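Clearing and Setting the Shared Table: Frequently Asked Questions

Birnside House, ground floor kitchen

These are the questions we get most often about the long table, the trays and what may be left out. If yours is missing, ask Nele Brandes or leave a note in the book by the kettle.

Who is supposed to clear the table?

Whoever used it last. If you sat down to a table that already had things on it, you still clear the lot when you get up. We tried a rota for four months and people spent more time arguing about the rota than wiping the table.

How often does it need doing?

After each meal, and once more in the late afternoon before the evening cooks come in. The late one is the one that gets missed. By 4 o'clock there is usually a mixture of cups, fruit, cutlery and somebody's belongings spread over the whole surface.

What order should I do it in?

Personal things first, then food, then crockery and cutlery, then cloths. Wipe the wood last. Starting with the crockery tends to leave a phone sitting in the wet patch.

What are the trays for?

Carrying. Load the cutlery and small cups on a tray, take it to the sink and bring the tray back. They are not for storing food overnight, and they don't go in the oven. The plastic ones go out of shape.

Do the trays go in the dishwasher?

No. Rinse them under the tap and stand them on end to drain. The sloping sides hold water if they are left flat.

Can I leave fruit on the table?

Yes, in a bowl. Apples and bananas are fine out of the fridge, but keep them apart if you want the bananas to last, as apples bring them on quickly. Loose fruit rolls about and gets bruised. Anything cut goes in a lidded box in the fridge with your name on it.

What about carrots and other vegetables?

Whole carrots go in the bottom drawer of the fridge. They turn bendy if they are left out for a day or two. A bendy carrot is still good for soup, so put it in the stock bag in the freezer and don't bin it.

I found a cup with something still in it. Can I tip it away?

Ask out loud once. If no answer comes, tip it away and wash the cup. Coffee and tea can go down the sink. Anything with fat in it goes in the tin under the worktop.

Where do the small cups live?

On the second shelf, left of the window, open side down. There should be 16. At the last count there were 15, so please look in your room.

And the bowls?

Stack them by size in the cupboard under the cups. Don't lean one bowl on the rim of another to dry. Two have been chipped that way since August.

There is a remote or a phone on the table. What do I do with it?

Remotes go back in the basket in the sitting room. Phones go on the windowsill by the door, away from the sink. Please don't put either in a pocket "to keep it safe".

Which cloth do I use on the wood?

A well wrung-out one, followed by a dry one. Scouring pads are for pans only. Used cloths go in the bucket by the back door and are washed at 60 degrees. A cloth left in a heap on the table will mark the wood overnight.

How do I get a ring off the table?

Rub a little Bradus wax along the grain, leave it for roughly 7 minutes and buff it off. If the ring is black, leave it alone and tell Ottmar Bauerfeind. He sands the top down once a year.

Can children help?

Yes. Spoons, plastic cups and fruit are good things to start them on. Knives and glass are for adults.

What counts as clear?

Bare wood, apart from the fruit bowl. The salt and pepper go back on the shelf too.

Comments

Ida Buschmann: Could we have a second cloth bucket upstairs? The one by the back door is full by lunchtime.

Decha Somboon: Found a cup behind the radiator on the first floor. Washed it and put it back on the shelf.

Jana Janssen: Does the bit about apples and bananas apply to pears as well?

Nele Brandes: Yes, pears too. Ida, I'll look for a bucket.

We use cookies to remember your settings. Accept | Manage choices 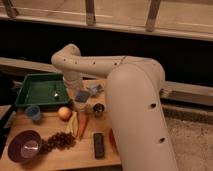
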